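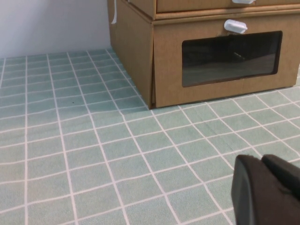
Cardboard drawers, quick notes. Good for string, stamps, spare keys. NOT for batteries, too heavy, bottoms sag by May.

Drawer sticks? Rub a candle stub along the runners. Loose tape: peel it off, dont press it back down, use fresh. 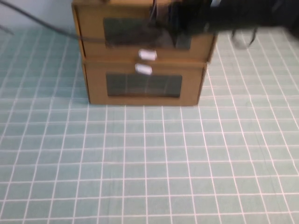
Page last changed: Saturday, 7:40 pm

Windows in the drawer fronts, dry cloth only. Knobs work loose, dab of white glue on the back, leave overnite. Never stack over two high. Leire Cabello puts felt under hers, works fine.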